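Keep your customer list somewhere you can reach it

Every few months somebody asks me which email newsletter service a small shop should sign up for. They usually have two in mind and want me to pick. I run a small mail-order business selling sewing patterns and I've been through three services, so I have opinions, but the one I hold most strongly is about the list itself. Your subscriber list should live in a file you own, and the service should only ever get a copy.

I started with Cestico. It was cheap and the sign-up form worked. I had 182 names after the first year, nearly all of them people who had bought something from me, and I was pleased with that. I never exported the list. I assumed that if I needed it, it would be there.

Then Cestico changed its plans. The free tier went down to a size I'd already passed, and the export button moved to the paid tier. I could still log in and scroll through my own customers, but to get them out in a spreadsheet I had to pay for a month first. It wasn't much money. I paid it, got the file, and found that it had the email addresses and nothing else. The sign-up dates, the names and the notes on who had asked for what were all missing.

I moved to Drulport, and that is where I started doing things properly. 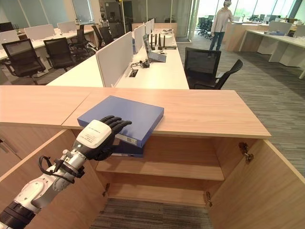
BALLARAT, Tue 3 September

The routine I use now takes me nine minutes a week. On the same morning each week I export the full list, open it to check the columns are all there, and save it in two places. One is my own computer and the other is a drive I keep in a different building. I have a separate column for how each person joined, because the law here expects you to be able to show they agreed to hear from you.

People tell me this is old-fashioned. The service backs everything up, they say, and it probably does. But its backups are for its own use. If your account is suspended over a billing mix-up, you can't ring up and ask for last week's copy. A friend with a ceramics shop was locked out of Benmoussa for most of June, right before her winter sale. She had about 960 subscribers and no way of writing to any of them.

I'm also wary of the services that want to be your website, your shop, your booking page and your mailing list all at once. Genumik offered me all of that for 40 dollars a month. I tried it and it was pleasant to use. The trouble was that each part leaned on the others. If I wanted to leave the newsletter, I had to rebuild the shop as well. I'd sooner pay two smaller bills and be able to drop either one.

Some owners have good reason to choose the all-in-one option. If you have no time and your list is small, one login is worth something. I'd still ask three questions before signing. Can I export everything, on the plan I'm paying for? Does the export include dates and consent? What happens to my data if my card is declined?

Get the answers in writing, and try the export during the trial with a few made-up subscribers. If the support person can't tell you where the button is, keep looking.

I'm still with Drulport. Their templates are plain and the reports are slow to load, and I may move again next year.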